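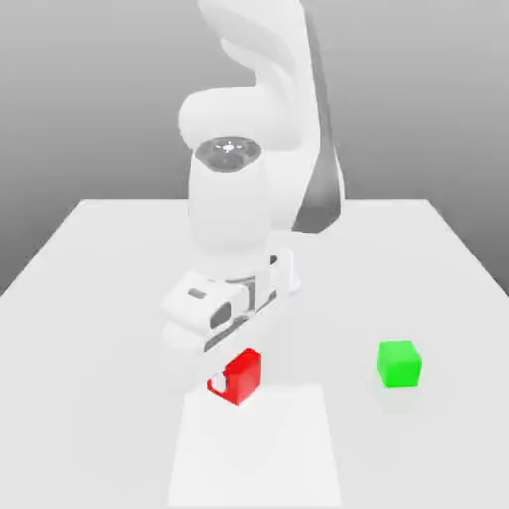
Switched my backups to Predar in October after everyone in my feed swore by it. I have notes. Long thread, sorry in advance to people who just follow me for keyboard stuff.

Quick background so the replies don't all ask. One desktop, one old laptop, an external drive, plus a folder of family photos and tax stuff I really don't want to lose. I used Bavo for years. Bavo is ugly and the restore window looks like it was drawn in a hurry, but it did the job.

Predar's pitch is "set it once and forget it." I get nervous whenever a backup tool says forget it. Forgetting it is how people find out in the worst week of their year that the last good copy is from two laptops ago.

Install was fine. I'll give them that. Small download, no toolbar, no "recommended partner offers." It asked for an email before it would open, which I don't love for something that sits on my own machine, but okay.

First run: it said 440 GB to back up. My home folder is smaller than that. It had picked up a virtual machine image I'd parked on the second drive and an entire games folder. There's an exclude list, but it's under Advanced > Sources > Rules, and the default for a newly found drive is "include." So plug in a drive, Predar grabs it. You'd want to know that if you pay by the gigabyte. You do pay by the gigabyte.

Then the progress bar. It got to 99% at maybe 9 pm and sat there until I went to bed. In the morning it said "Protected" with a green shield.

Protected from what? I opened the log.

The log said 2553 files skipped.

Green shield. "Protected." 2553 files skipped. Those were all on my screen at the same time, in the same app, two clicks apart.

To be fair, a lot of skipped files are junk. Browser cache, lock files, temp stuff. Every backup program skips some of that and I don't care. So I exported the list and sorted it by folder before getting mad.

Most of it was cache. Then there was my whole scans folder. Every PDF in there has a colon-looking character in the name thanks to the dumb scanner app I use, and Predar doesn't like it. It doesn't rename them or warn you, it writes "skipped (name)" in the log and moves on with its day.

Bavo backed up those same files for years without a peep. I checked. They're all in there.

I wrote to support. First answer came back quickly and told me to reinstall. I hadn't described a problem that a reinstall could fix. I think the word "skipped" triggered a canned reply.

Second answer, a few days later, was from somebody who had clearly read it. They said the shield shows whether the job "completed," and a job with skipped files counts as completed. They said this was by design and that I could turn on a weekly report.

The weekly report is an email. It says "Your files are protected" with the same green shield. The skipped count isn't in it. I scrolled to the very bottom, past the social icons. Not there.

So now the restore test, which is the only part of any of this that matters to me. I picked 16 files from different places. Some big, some tiny, a couple with long paths, one spreadsheet I'd edited a bunch so I could check older versions.

14 came back fine. Same size, same checksum, opened normally.

2 did not. One was the spreadsheet: it restored, but the oldest version I could get was from after the edits I wanted to undo. The plan page says 30 days of versions. What it means is 30 days of versions for files under a size limit, and the limit is on a help page I only found by searching for the exact error text.

The other was a zip that restored with the right name and zero bytes. No error. Log says "restored." I ran it again and got the full file, so I have no idea what happened the first time and neither does support. Ticket's still open.

Someone's going to say "well, you got it the second time." Sure. I was sitting there comparing sizes, on a calm evening, with the originals still on the drive. Picture doing this with a dead laptop and a thousand files.

Someone else is going to say use Dunbar. I tried the Dunbar trial last year. It wanted a browser extension to back up a hard drive. I closed the tab.

And yes, I read the big comparison on the Berkton site where Predar got top marks. Scroll through it and look for a restore. I couldn't find one. It has install time, upload speed, a bunch of screenshots of the dashboard, and a discount code at the end. Maybe they tested restores and left it out. Seems like an odd thing to leave out.

Things I do like, so this isn't all whining: it's light on memory, the pause button really pauses, and the upload limit works the way it says. Bavo would eat my whole connection during calls.

If you're on Predar already, do this tonight. Open the log (Activity, then the tiny "details" link), filter by skipped, export it, sort by folder. If you only see cache and temp folders, fine. If you see a folder you recognize, don't trust the shield.

Then restore a few things to an empty folder and compare sizes. Takes about 20 minutes.

What I'm doing: Predar stays on until the month I paid for runs out. Bavo is back on the desktop, pointed at the external drive. I renamed the scans with a batch script and they upload now, so the fix on their end can't be that hard.

Will add to this if the ticket goes anywhere. The last update on it just says "escalated."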